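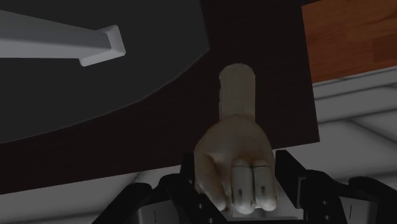
White hand, index finger raised.

Drakside Wool Overcoat, Women's, Charcoal

We were not sold on this coat when Darkavitz first sent it to us. The tag calls it "the last coat you'll ever buy," and we have heard that one before. So we'll stick to what we know.

The shell is 60 percent wool. The rest is polyester, and the maker's own brochure is a little shy about saying so. It feels softer than you'd expect from that mix, though a pure wool coat at this weight would be warmer. The collar stands up well in wind. It has two outside pockets and one inside, and the inside one is too small for most phones.

"Fits all shapes" is another claim we'd take with some salt. The shoulders run narrow. If you plan to wear it over a thick sweater, go up a size.

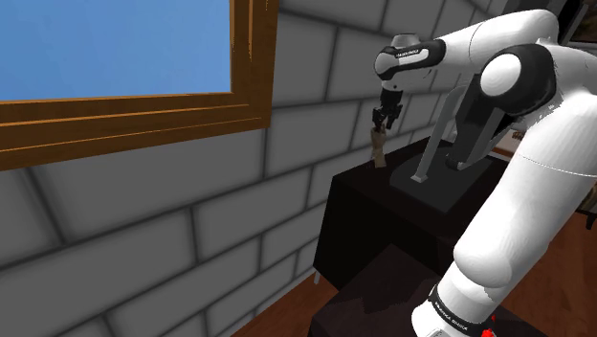

The buttons are the weak point. They look nice enough, but the thread holding them is thin, and we'd have a tailor go over them before the first cold day. The lining is better than the one in the Prurketti coat we used to carry, which tore at the armhole.

Sizes 4 to 12. Dry clean only, whatever the brochure says about spot washing.

Style no. 483
Price: $400
Returns: unworn, tags on, to our Crichton store
Page updated 04/07/2021. Next delivery expected in June.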